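Share this post 3 comments

Timestamps, again

September and I'm still on the same bug. Writing this fast before I forget what I did, because last time I "fixed" a latency problem I kept no notes and Begoña had to do the whole thing over from scratch in the other repo. So, notes. Messy ones.

Short version for people who only want that: our wrist images and our poses were out of step by one and a bit frames, the policy learned to be late, and it showed up as grabbing short of the toy. Every time on the near side. Long version follows.

Background. The stack is called Flurkton (don't ask, Rodrigo named it, it was late). Flurkton takes fisheye frames, takes poses from the tracker, glues them together by timestamp and spits out episodes. Training eats the episodes. Then there's a thin control layer that takes action chunks from the policy and plays them out. Three pieces, three clocks. You can see where this goes.

I'd been staring at loss curves for days and they were fine. Lovely curves. Validation error down, no spikes, nothing. So I did the thing I should have done first and looked at frames with the pose printed beside them in the terminal.

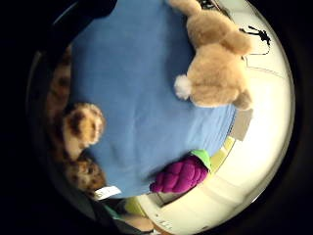

Soft toys on blue, wrist view. Grapes at the bottom.

Stepping through with the arrow keys, you start to feel it. The pose says the tool has begun to turn, the picture hasn't moved. One more key press, now it moves. I did it on a dozen or so clips and every one felt the same, so either my eyes are broken or the clock is.

Soft toys are a bad choice for checking this by the way. No corners! I wanted to run a quick optical flow estimate against angular velocity from the tracker and the flow on plain blue fabric is garbage, there's nothing to hold on to. Fur is a bit better, spots are better again. The leopard print down the left there was giving me most of my usable features, and then it fades into the black rim where the lens runs out. I ended up masking everything past a fixed radius and weighting by texture. Ugly. Works.

OK so the method, for me in six months:

- undistort a center crop only, don't try the whole circle, the rim is hopeless
- sparse flow between neighboring frames, take the median, drop anything outside the mask
- gyro-ish signal from the pose track, just differentiate orientation and smooth it a little
- slide one against the other, look for the peak
- do it per clip, NOT over the whole dataset (I did this first and got mush)

The peak came out at 50 milliseconds. Not every clip bang on but the histogram was one fat lump, no second bump. Which was a relief, a fixed offset you can subtract. A drifting one you have to go and talk to people about.

Where does 50 come from? I think two things stacked. The camera driver stamps the frame when the buffer arrives in user space and not at mid exposure. And our recorder, the one Rodrigo wrote for the Livmont job, puts its own stamp on top if the driver's one looks "old". There's an actual line in there:

if (age > limit) stamp = now;

I found that and made a noise. Nusrat came over to see if I was OK. She read it, said "well that's one way", went back to her desk. To be fair to Rodrigo it made sense when the camera was a different camera and the driver sometimes handed out zeros. It just never got taken out. I've taken it out. If stamp is zero it now throws, loudly, and drops the episode.

Then the replay side. Fixing the data is half of it, the controller had its own delay that the bad data had been partly hiding. Retrained on the shifted set, ran it, and it now overshot. Great. Spent a whole evening thinking I had the sign wrong. I did not have the sign wrong (I checked it four times and then made Berkay check it).

What was happening: policy gets a frame, thinks for a while, returns a chunk of actions starting from "now", except now was back when the frame came in. Inference on the little box is 125 ms when it's behaving. So the first few actions in the chunk are already in the past and the old control layer played them anyway. With the late data the two errors leaned against each other and it kind of looked OK if you squinted. Fix is the usual one, stamp the chunk with the observation time, skip the actions whose time has already gone, blend into the rest. Berkay did the blending properly with a short window, mine had a kink in it you could hear.

Numbers I won't give because I don't have good ones yet. Feel is much better. Approach is straight, closes where it should on the big targets. Small stuff still iffy.

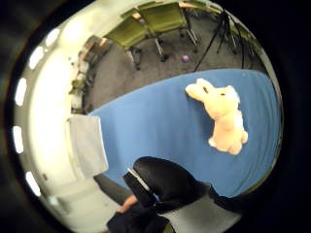
Next thing on the list is the planner's idea of what counts as a target, and that's a perception problem more than a timing one. We use an off the shelf segmenter with a prompt and then a filter that's supposed to keep only things on the table surface. The filter is dumb: it finds the big blue region, dilates it, keeps any mask that touches it. In this view the rabbit passes, good. The purple ball back there on the carpet should never pass, but after dilation it's close enough to the far edge that some frames let it in, and then the planner asks for a reach to a point way past the table. The controller refuses because of the workspace limits, so nothing bad happens, it only sits there and retries. And retries. I had a log with 1093 retry lines in it, all for the same target id.

Inmaculada's suggestion was to fit the table edge as a curve in fisheye space and do the inside/outside test there, no undistortion at all. I like it. A straight edge becomes a clean arc in this lens and you already know the model, so you've only got a couple of parameters to fit. My first go was undistort, fit line, test, and it falls over whenever the edge is near the rim, and the edge is near the rim most of the time because wrists move. Hers takes the mask boundary, fits the arc with RANSAC, done. Cheap as well.

Things that break it so far:

- anything pale that overlaps the edge. There's a light gray sheet on the left of that same view doing exactly this, it takes a bite out of the blue and the arc bends toward it. More RANSAC iterations helped some
- our own gear in the lower middle. Black, shiny, gets highlights, and the segmenter calls those highlights all kinds of things. Static mask handles most of it but fingers move
- light reflections in a row along the rim. These are easy, they stay out where the radius mask already kills them
- cream toy with very little contrast inside it, so the mask sometimes splits into ears and body and you get two targets. Merging by distance works until two toys touch

That last one I don't have an answer for. Two furry things in contact, similar color, one mask or two? Nusrat wants to use depth. We don't have depth on the wrist. She wants to ADD depth on the wrist. This is a conversation for somebody with a budget.

Tooling, quickly, because somebody asked in the comments last time. The viewer is Skolel, our own, a few hundred lines of Python and a keyboard map. Left pane frames, right pane pose and gripper width as text, arrow keys step, shift-arrow jumps ten. I added a key this week (o) that shifts the pose stream by one ms at a time against the frames while you're looking. Sounds silly, best thing in it. You hold the key down and at some point the numbers and the picture click togther and you just know. Then you run the proper correlation and it agrees within a couple of ms, or it doesn't and you go find out why.

I looked at Hoshino for this as well, Begoña swears by it. Nice plots. Can't step single frames without it re-decoding from the last keyframe, so every back-arrow is a small coffee break. Maybe I had it set up wrong. If you know the setting tell me.

One more gotcha before I lose it. When you shift the stamps, shift them in the raw episode and rebuild everything downstream. Do not shift in the data loader "for now". I did it in the loader for now, then rebuilt a cache from the shifted loader, then shifted again. Double correction, half a day gone. There's a field in the episode header called clock_fix, it's zero or it's the offset already applied, and the loader refuses to start if the episodes in a batch don't agree. Should have been there from the start.

Also gripper width comes off yet another path, and I haven't measured that one. I suspect it's early, if anything, the messages are tiny and there's nothing to wait on. If it's early by even one frame then the policy is being told to close before it sees what closing looks like. Doing that tomorow morning with the finger tips in view, opening and closing on nothing, which gives a nice sharp signal for once.

Todo so it's written down somewhere:

- width offset
- put the arc fit behind a flag, run both filters side by side for a while
- planner needs a give up count on retries, I don't care what number, just A number
- unit test for the zero stamp case, Berkay has half of it
- rebuild the old Livmont episodes with clock_fix or throw them away, ask Rodrigo which

It's nearly 11pm and the rebuild is at 60-something percent. Going home, it can finish by itself.

Shares: 7
3 comments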